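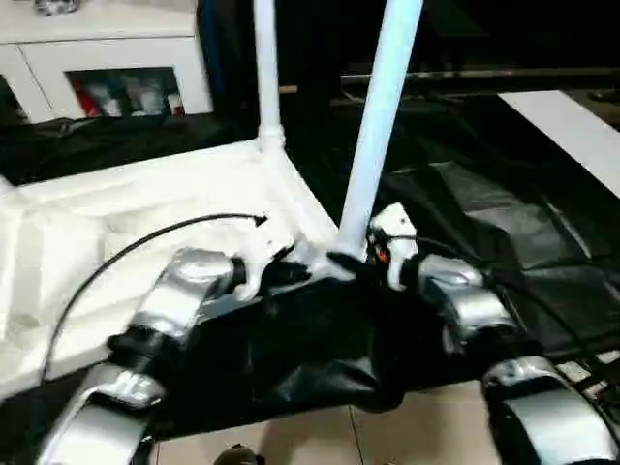 Two arms at the foot of a white stand, black sheet underneath.

I caught the Trollaveo goalkeeper on the phone the morning after the Punis game, and she was eating cereal. I could hear it. "Sorry, I slept till ten," she said, and honestly fair enough, because she'd faced 17 shots the night before and let in two of them. Trollaveo won 3-2 and they're still alive for a home playoff game!

I asked her about the save everybody's been sending me, the one low to her left with 15 minutes to go. She laughed for a while before she answered.

"I guessed wrong," she said. "I was already leaning the other way. I stuck a foot out and it hit my heel, and then I had to pretend I meant it."

She's been with the club since she was a teenager, first as a winger (she insists she was fast) and then in goal after both keepers got hurt in the same April. She hated it at first. "You stand there getting cold and then you get blamed," is how she put it to me. What changed her mind was a preseason trip to Dizon, where she stopped a penalty in front of a few hundred people who'd been yelling at her all night, and they went quiet. She still talks about that quiet.

We got onto the long layoff this spring. She trained in her parents' driveway, kicking against the garage door until a neighbor came over to ask if she could maybe stop by dinner time. She did handling drills with a tennis ball. She also learned to bake bread, badly, and she'd like it noted that her roommate's bread was worse.
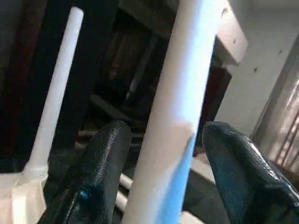 Black fingertips closed on a white rod.

I wanted to know how it feels playing with empty stands, and she took that one more seriously. "You hear everything your coach says. You hear everything their coach says, too, and some of it's about you." She's started yelling more herself. Her center backs have complained, and she told them to defend better.

The last regular season game is at Zastalix, on that bumpy field by the river where the ball does whatever it wants. A tie is enough for Trollaveo to host in the first round. I asked if they'd play for the tie.

"No. We're terrible at that," she said. "Every time we try to sit back, I end up with a sore heel."

Then she had to go, her ride to recovery training was outside and she couldn't find her other shoe.

Posted 24 Aug 2020

38 shares | 6 comments

We use cookies to improve your visit. By continuing to browse, you accept our cookie policy. OK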